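**Ticket 238 — Veltex pages, artist bio and track previews**
Opened by: Kamol Ratanaporn
Status: open, waiting on Langat

Hello again, and thank you for picking this up so fast! I'll put down everything I've tried so far, even the silly things, so you don't have to ask me twice.

The trouble is with the artist page for Delitora, the singer we've had on Veltex since her first single. Her new album, *Fenmont*, went up on 2021-10-07, and the page has been misbehaving ever since. The bio shows up fine, the cover shows up fine, but the previews for tracks 2 and 6 play the old demo versions we took down in September. You can hear it right away on track 6 — the demo has no horns at all, and the horns are the whole reason people like that song.

What I've done so far:

1. Cleared the cache on my laptop and on the office machine, then tried my phone with the wifi off. Same demos every time.
2. Uploaded both previews again from the final masters. The progress bar went to 100 and the site said "saved," so I got my hopes up, and then out came the demo again.

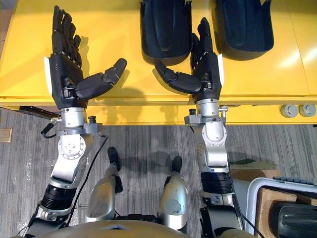 3. Renamed the files so they couldn't be mixed up with the old ones. The new names appear in the track list, but the sound is still the demo. This is the part that really puzzles me.
4. Took track 2 off the page completely, saved, waited through lunch, and put it back. No change, and now it sits at the bottom of the list (I can drag it back up myself, please don't worry about that one).

**Reply from Langat support**

Thanks, Kamol, that's a wonderfully full report. It sounds to me like the player is still reading the audio from the old release entry, even though the titles come from the new one. Could you open the release settings and tell me which entry is listed under "preview source"?

**Reply from Kamol**

I found it, after some hunting through the menus! Preview source says "Delitora demos" for those two tracks and "Fenmont" for all the others.

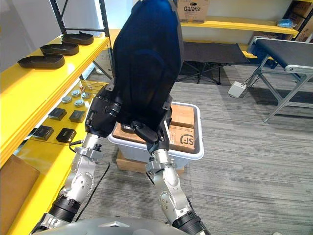
I tried switching track 2 over by hand, but the box is grayed out for me, and I suspect only your side can change it. If you can, please leave the demo entry itself in place and just hide it from the public. Delitora would like to keep those recordings for a little bonus release later on, and I'd hate to lose the notes she wrote to go with them.

**Langat support, internal note**

Box is locked on the label account. Passed to the catalog team to repoint tracks 2 and 6. Keep demo entry, set to private. Kamol to check by ear before we close.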